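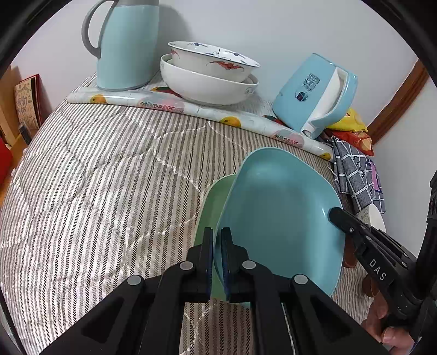
What should be sorted first when the dishes of a small household are moved to a new room? Plates and bowls. They take up the most space for their weight, and the size of every other bundle depends on them.

The Drodside residence has 22 single rooms, none with a kitchen of its own. Tenants keep their tableware beside the bed, and the bed becomes the sorting surface on moving day. Residents are advised to lay a cover or sheet over the mattress, set plates with plates, and place each smaller bowl inside a larger one. Snacks and kettles are left for last.

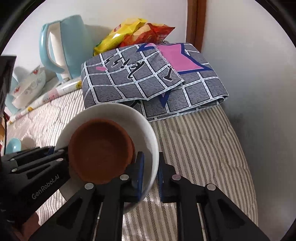 Maricica Barbu wrote to the magazine in March that nesting saves room only when a sheet of paper goes between the bowls, and that she lost the glaze on a favorite dish by leaving it out. The residence has since added paper to its moving list.

A white bowl with a smaller reddish-brown one inside it makes a sound pair, provided the inner bowl can be lifted free without force.

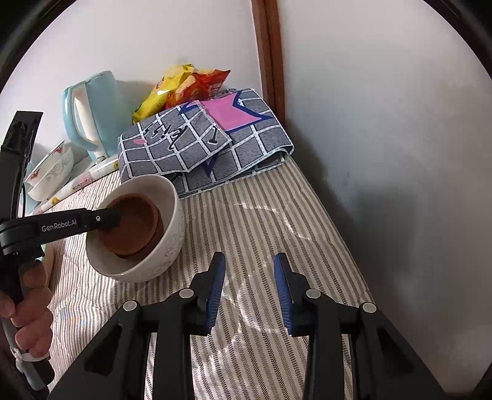
Pairs of this kind should be wrapped as one bundle and packed with the rims facing up. The residence lends boxes 32 centimeters deep for the purpose. Requests are taken at the front desk, and boxes are to be returned flat.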